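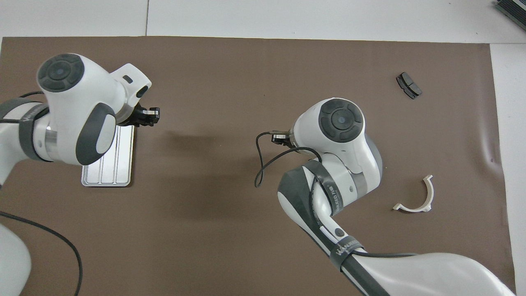
*The brown cover on the white table, grooved tray on top*

**How do I get a big brown table cover to lie flat (and stay flat)?**

Sandatia Help > Home & Workshop > Tables and surfaces
209 views

Posted by **Gervasio Cabral**

Hi all, I've been fighting with a table cover since November and I'm hoping somebody on here has already lost this battle and learned something from it.

The table is a white Hiebert, the kind where the top comes in panels that butt up against each other. I like it a lot, but it's glossy enough that small things skate around on it, and it bounces the ceiling lights right back in my face. So I bought a roll of the plain brown stuff from Fastier and cut one big piece to cover most of the top. I left a white margin on purpose so I could still wipe down the edges without lifting everything.

Looks good from the doorway! But when you get close there are faint ripples along one side, and a crease or two where I think I leaned on it while I was cutting. My cuts aren't the straightest either, so the edges wander a bit. I can live with that part. What I can't live with is how a tray or a cable sliding over a ripple seems to turn it into a fold by the end of the afternoon.

What I've tried so far:

- Rolling it backward overnight with a couple of rubber bands. It helped the curl at the ends and did nothing for the ripples.
- Smoothing from the middle out with my forearm. Lasts until lunch.
- Setting the aluminum tray (flat one, rounded corners, three long grooves) on the worst spot. Good for the spot, and then the ripple pops up right next to it.

The other thing is the front edge. I stopped short of it so there's a white strip between the cover and where people stand, and now I wonder if I should have wrapped it over and fixed it underneath. 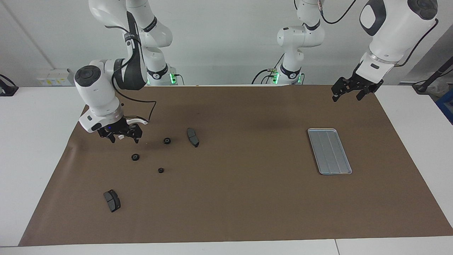
My thinking with the strip was that sleeves and belt buckles would catch on a wrapped edge all day long. But a loose edge lifts too, so maybe I just traded one problem for another. I'd also like to avoid anything sticky that leaves gunk on the white, as I paid more for that top than I've admitted at home.

So - tape, weights, iron it, start over with something thicker? I have plenty left on the roll.

---

**pinesol_and_prayers**

just iron it lol

low heat, no steam, old pillowcase on top. worked on my kid's party table. don't do it ON the white table though, put a board or something down first, I did not and there's a mark

---

**Marnie in the basement**

I do sewing patterns and a lot of messy gluing on covered tables, so I've been through this more times than I'd like. A few thoughts, in no special order.

Start with what it's made of. If it's plain kraft-type paper, it takes up moisture from the air and grows a little, and if you've taped it tight all the way around, the extra has to go somewhere. That's your ripple. Cut the piece and leave it out flat in the room for a full day before you fasten anything. I know, it's boring. If the stuff is heavier and more like a real mat, skip this and just give it a few days under some books.

Then tape two sides only. Do the back first, pull gently toward you, and do the front. Leave the left and right loose. I use the Grerkard low-tack tape, the wide one, and I peel it and redo it every couple of months so it never gets a chance to bake on. Test a bit on the underside of your table before you trust me, or it.

I'd keep the white strip in front. I wrapped mine once and the fold wore through right where my wrists go, and then I had a hairy torn edge to look at. A flat taped edge a little way back is so much nicer.

Creases are a different animal from ripples. A ripple will relax. A crease pretty much won't, even with ironing - it only gets fainter. If you've got plenty on the roll I'd cut a fresh piece and save the old one for painting days. Get somebody to hold the other end while you cut and you won't need to lean on it!

And lift the tray instead of sliding it. I nag everybody about that one.

---

**Gervasio Cabral**

Thanks both. Marnie, two sides only makes so much sense, I had tape on all four the first time around and it was way worse. New piece is cut and sitting out overnight. I'm leaving the iron alone.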